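Practicing a Running Stitch on a Pad: Loading the Needle, Passing It and Looking After Your Thread

When I started at the bench in the Matubbar skills room, I spent most of my first month in knots, and not the kind I was trying to tie. So this page goes slowly, and I hope you'll forgive me if you already know half of it. It covers one simple running stitch on a practice pad, from picking up the needle to tidying the tail. Give yourself 70 minutes the first time, with a cup of something waiting for you afterward (outside the room, please!).

Setting up

Lay the pad flat and fix down all 4 corners. I use the Plombridge pads, the plain ones, and I draw my entry and exit dots with a fine marker before anything else. Cut your thread shorter than you think you want it. Mine is 200 mm for a short line, and I still manage to tangle it now and then.

Loading the needle

Pick the needle up a little behind the middle of its curve, closer to the thread end than to the point. Close the jaws, then stop and look. If the needle leans, let go and take it again – a poor grip never gets better halfway through a stitch, and I have tested this far more often than I'd like to admit.

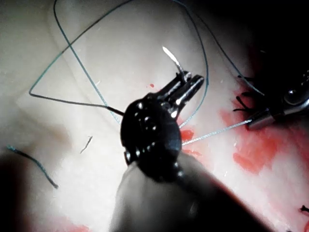 Before you go any further, find out where your thread is. Follow it with your eyes from the needle all the way to the tail, and if it has wandered around the wrist or doubled back under the jaws, sort that out while everything is still loose. A big, lazy loop off to one side is fine. A small tight one near the jaws will catch, sooner or later.

Taking the bite

Bring the point down square to the surface and turn your wrist so the needle follows its own curve. Pushing straight ahead is the thing we all do at first, and it tears the edges of the pad. Come up at your exit dot, and leave enough needle showing that you can take hold of it without grabbing the very tip.

Steady the far side with your other instrument if the edge wants to lift. On the softer Kevier pads it nearly always does.
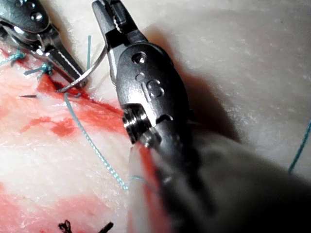
Keep the first instrument still until the second one has a proper hold, then open it and back away. Now draw the needle out along its curve and pull the thread through in short, easy lengths, watching the tail as you go. Stop while you've still got a couple of inches left.

Repeat down the line, keeping the tension even. The edges should just touch. If the pad puckers, ease the last stitch back a little before you start another.

Clearing away

Needles go in the sharps box first, before the pad comes up and before you start chatting with whoever is at the next bench. If you're after a refill of thread, ours is item 3043 on the Rernura order sheet.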